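桌上小白板写短句：怎样让字排得整齐、站得稳、擦得干净

我在一间小小的日语和手账教室帮忙，教室名字叫 Jarkel。每个月我们会在前台的桌上放一块小白板，写一句短短的英文。做这件事已经有几年了，以前写得很难看，后来慢慢有了自己的办法。中文不是我的母语，如果有的地方说得不自然，请多多包涵。
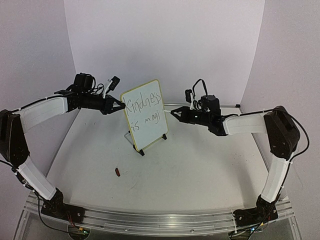

三月的句子是“Kindness is magic”，是学生 Rin Imai 选的。这句话看起来简单，写起来却有一点麻烦，因为第一个词很长，后面两个词很短。下面我就用这句话做例子，把从选板到擦板的做法都写出来。别的句子也可以照这个顺序来做。

一、准备的东西

小白板一块，最好是带支脚、可以自己站在桌上的。
白板笔一支，黑色或者深蓝色。
干的软布一块，微湿的软布一块。
棉签几根。
一张废纸，大小和白板差不多。
一把尺子，没有也可以。

关于白板，我的意见是竖的比横的难写，但是竖的放在桌上占地方少，客人从远处也看得到。如果你的句子里有很长的单词，又还没有买板，可以考虑横的。已经有竖的也没关系，用下面的分行方法就可以。

笔请一定看清楚笔杆上的字。有一次我拿错了油性笔，写完整块板才发现。如果你也遇到这样的事，可以用白板笔在油性的字上面再描一遍，趁还没干马上擦，多数时候能擦掉。擦不掉的话，用一点酒精。酒精先倒在布上，不要直接倒在板上，边框的缝里进了液体很难弄干。

二、先让白板站稳

我以前总是先写字再摆板，这个顺序是错的。写字的时候手会往板上用力，如果板不稳，字就会抖。所以请先把支脚装好，放到桌上，用手指轻轻推一下板的上边。如果它往后倒，就把后面的支撑再打开一点。如果它左右摇，多半是有一只脚没有插到底。

桌面太滑也会有问题。我们的办法是在脚下面垫一小片防滑垫，剪得比脚小一圈，从前面看不出来。用一小块折好的湿纸巾也能应急，不过木头桌子请不要这样做，会留下印子。

板的角度也要想一想。太直的话，坐着的人看得清楚，站着的人会觉得字有点扁。稍微往后仰一些，两种人都能看。另外请注意灯。白板会反光，如果头顶正好有一盏灯，把板转一点点方向，光就会跑到别的地方去。请走到门口看一次，再坐到椅子上看一次，两个地方都看得清才算摆好了。

有的人喜欢把板平放在桌上写，写完再立起来。平放的时候手比较轻松，字也容易写直。我自己两种都试过，现在还是习惯立着写，因为可以随时退后看。如果你的手容易酸，平放更合适。

三、在废纸上分行

请把废纸剪成和白板一样的形状，然后用铅笔把句子写上去。不要省略这一步，特别是英文句子。

英文单词不能随便从中间断开。“Kindness”有八个字母，在竖的板上几乎要占满一整行。所以这个词的字母大小，决定了全部字的大小。我的顺序是这样：

先找出最长的单词。
在纸上把这个单词写满一行，左右各留一个手指的空。
记住这时候字母的高度。
其他的单词都用一样的高度，或者小一点。

这样分下来，第一行是“Kindness”，第二行可以放“is magic”。第二行加上中间的空格也是八个位置，和第一行差不多宽，看起来很舒服。当然也可以分成三行，把“is”单独放在中间，写得小一点，像很多卡片上那样。三行的写法比较活泼，但是中间那一行左右都空着，字如果不在正中间，一眼就看得出来。初学的人我推荐两行。

如果是中文句子就轻松多了，每个字一样大，先数字数，再除以行数就好。只要注意不要让标点跑到一行的开头。

四、不让字往上跑

这是最多人问我的问题。在立着的板上写字，手是悬空的，越往右写，手臂越伸直，字就越容易往上爬。字母的大小也会变，开头小后面大，或者反过来。

我的几个办法：

第一，写之前画底线。用白板笔画的话，擦的时候会连字一起擦掉，所以我用一条细的纸胶带，贴在字的下面，写完再撕。撕的时候请慢一点，沿着板面的方向拉。

第二，身体跟着手走。写长单词的时候，不要站在一个地方不动。写到一半，往右移一小步，让肩膀一直对着正在写的字母。

第三，先写轻的，再写重的。第一遍用笔尖轻轻地写，看位置对不对。满意了以后再描一遍，线条会粗一些，远处也看得见。如果你的笔比较细，描两遍也可以。

第四，写三四个字母就停一下，退后看。不要等全部写完才看。“Kindness”写到“Kind”的时候，应该正好在板的中间。如果已经超过中间了，后面四个字母就会很挤，这时候擦掉重写还来得及。

Liesbeth Hendriks 是教我写手绘字的老师，她的要求比我严格。她会让学生在纸上把最长的那个词连着写五遍，然后才可以拿白板笔。我觉得两遍就够了，但是她的学生确实写得比我好。

五、正式写

现在可以写了。第一行请放在板的上半部分，不要贴着边框。大写的“K”先写左边的竖线，这一笔要直，它会影响后面所有的字母。“d”的竖线和“K”差不多高，这样一行里有两个高的地方，看起来平衡。最后两个“s”容易越写越大，请故意写小一点点，远看刚刚好。

第二行的“is”从左边开始，和第一行的“K”对齐就行。写完“is”以后，空出一个字母的宽度，再写“magic”。“m”是很宽的字母，请把它当成一个半字母来算，我好几次都是在这里算错，最后的“c”没有地方放。“g”的尾巴要往下走，所以第二行下面要留空。有“g”“y”“p”这些字母的行，下面都请多留一点。

下半部分如果空着，不一定要填满。很多人觉得空就是没写完，马上想画花、画星星。我的建议是先放一天，第二天早上再看。空白的地方让人更容易读到字。真的想加东西的话，一个小小的图就可以，放在右下角，颜色不要比字更重。

六、写错了怎么办

只错一个字母的时候，不要用手指擦。手指上有油，擦过的地方再写，颜色会变淡。用干的棉签，从字母的外面往里面擦，旁边的字母就不会受影响。

如果是整个单词歪了，请把这一行全部擦掉。我试过很多次只修后面几个字母，结果都比重写更花时间，而且看起来像两个人写的。

擦完以后等几秒钟再写。用湿布擦过的话，必须等到完全干。在有一点湿的板上写字，墨水会缩成一粒一粒的。

七、每个月换句子的时候

字留在板上的时间太长，会不太好擦。我们是一个月换一次，大部分的笔都没有问题。先用干布把字擦掉，再用微湿的布擦一遍，最后再用干布。边框和板之间的缝容易积黑色的粉，用棉签沿着缝走一圈。浅色的边框脏了特别明显，请顺便擦一下。

支脚也拆下来看看，里面常常有灰。装回去的时候，请再做一次第二步的检查。

八、几个适合两行的句子

Hello / spring
Take / your time
Good / morning
Small / steps
Tea is / ready

选句子的时候，请先数最长的单词。八个字母以内，竖的小板都还可以。超过十个字母，我会换一个句子，或者换成横的板。四月 Rin 想写“Congratulations”，我正在劝她改成“Well done”。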